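Fostgate Bathroom Products
Technical Working Group - Minutes of the Monthly Meeting
Friday, November 1, 2019, Partington office, second floor meeting room

Present: Product Engineering (chair), Quality, Purchasing, Customer Service, Warehouse, Technical Publications (minutes)
Apologies: Sales

1. Minutes of the previous meeting

The October minutes were accepted with one correction. Under item 4, the outlet thread on the Doria hand shower elbow should read 1/2 inch male, not female. Technical Publications has changed the file copy.

2. Actions carried over

2.1 Purchasing has the revised quote for brass wall elbows. Price is held until the end of the first quarter. Closed.

2.2 Quality was to confirm whether the flow restrictors in the Treviven hand shower can be removed without damage. They can, using a flat blade, but the rubber seal behind the restrictor tends to come out with it. A note will go in the service sheet. Open until the sheet is issued.

2.3 Customer Service was to split return codes for "drips from head" and "drips from hose." The new codes have been in the system since the middle of October. Closed.

2.4 Warehouse was to relabel the old stock of slide rails with the short bracket. Not started. Carried over.

3. Treviven concealed shower valve - cartridge returns

3.1 Quality presented the returns figures. Of 614 valves shipped in the period, 47 were the subject of a customer call and 23 cartridges came back for inspection. The remaining calls were closed by phone, mostly by adjusting the temperature stop or cleaning the inlet screens.

3.2 Findings on the returned cartridges were as follows. The largest group had debris in the hot side inlet, consisting of solder flux, pipe scale and in two cases thread tape. A smaller group had a cut or rolled O-ring on the lower seat. One cartridge had a broken spline. The rest tested within limits and no fault was found.

3.3 Product Engineering asked whether the cut O-rings came from a single batch. Quality replied that the cartridge date codes are spread over several weeks and that a batch cause is unlikely. The damage is consistent with the cartridge being pushed in dry and at an angle. The seat has a sharp lead-in edge on the hot side, and this edge is within drawing tolerance.

3.4 It was agreed that the lead-in should be changed from a broken edge to a defined chamfer. The supplier has been asked for a cost. Purchasing expects no tooling charge but has nothing in writing yet.

3.5 Until the new bodies arrive, replacement cartridges will be shipped with a sachet of silicone grease. Petroleum grease must not be used on these seals. The service sheet already says so, but on page 3, and the warning will be moved to page 1.

3.6 Customer Service pointed out that installers often do not flush the supply lines before fitting the cartridge. The flushing plug is supplied in the box and is regularly returned unused in its bag. Technical Publications will move the flushing step ahead of the step for fitting the trim plate, where it is currently easy to miss.

Action: Purchasing to obtain written cost for the chamfer.
Action: Technical Publications to reissue the service sheet with the changes in 3.5 and 3.6.
Action: Warehouse to add grease sachets to the cartridge pack.

4. Doria exposed shower column

4.1 The pre-production columns have been through the leak test and the cycle test of the diverter. No leaks at the joints. The diverter handle became stiffer toward the end of the cycle test but remained usable. Quality considers the stiffness to be lime deposit on the spindle - the test rig runs on unsoftened water - and will strip one unit to check.

4.2 The wall bracket allows 30 mm of adjustment from the finished wall. Sales had asked in writing for more, to suit tile over old tile. Product Engineering does not support a longer bracket, as the column moves noticeably when the hand shower is pulled. A separate spacer was discussed. No decision was taken. Product Engineering will make a sample spacer and report back.

4.3 Finish. The chrome samples are approved. The brushed nickel samples show a visible difference in color between the riser and the valve body when placed side by side under daylight. The two parts are plated at different sites. Purchasing will ask for both parts to be plated together, and until then the brushed nickel version is on hold.

4.4 The overhead rose is unchanged from the drawing issued in September. The ball joint nut needs a strap wrench to reach the stated torque, and the instructions only say "tighten." Technical Publications will add the tool to the list on the first page.

Action: Quality to strip and report on one diverter.
Action: Product Engineering to make a spacer sample.
Action: Purchasing to report on plating.

5. Installation instructions - general

5.1 The current sheets give pipe center distances in millimeters only. Customer Service asked for inches to be added in parentheses. Agreed for all new sheets. Existing sheets will be updated when they are next revised and not before.

5.2 The drawing of the rough-in box shows the hot inlet on the left without stating so. Crossed supplies remain a regular cause of calls, the usual complaint being that the valve runs cold only. "HOT - LEFT" will be added to the drawing in the same type size as the dimensions.

5.3 The instructions for setting the temperature stop will refer to a thermometer held at the outlet. Setting by hand feel is to be removed from all sheets.

6. Partington site

6.1 The test rig will be out of use for two days while the pump is changed. Dates to be circulated by Quality. Any cycle tests in progress will be paused and the count recorded.

6.2 The drain in the test area is slow. Reported to the landlord.

6.3 Small parts storage. The mixed drawers in the second floor store will be cleared. Seals and spare parts without a part number will be scrapped, as material cannot be confirmed by eye. Identified parts will go back to the main racks. Departments have until the next meeting to remove anything they wish to keep.
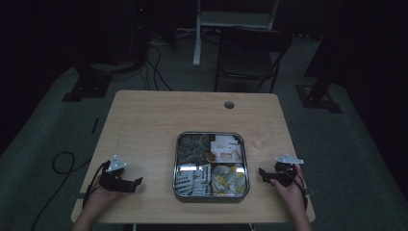 Four-compartment steel tray on table, Partington.

6.4 The gauge calibration certificates are due for renewal. Quality has booked the work. The pressure gauge on the number two rig will be replaced instead of recalibrated.

7. Packaging

7.1 Warehouse reported scratched trim plates in the Treviven box. The plate moves against the handle in transit. A card divider was tried on a small number of boxes and prevented contact, but the lid then sits slightly proud. The carton supplier will be asked for a deeper box of the same footprint, so that the pallet pattern does not change.

7.2 The plastic bag around the hose will be replaced by a paper sleeve once current stock is used up. No date set.

Action: Warehouse to request a sample of the deeper carton.

8. Any other business

8.1 Customer Service asked how long cartridges will be kept available for the older two-handle valve. Purchasing has stock for the present rate of use and a final order can still be placed. Product Engineering will look at whether the Treviven check valves can be used as a substitute. The body diameter is the same but the length has not been compared.

8.2 The part number list on the service website still shows the superseded screen washer. To be corrected by Technical Publications.

9. Next meeting

First Friday of next month, same room. Items for the agenda to Technical Publications one week before. Sales to be asked to attend for the discussion of the Doria spacer.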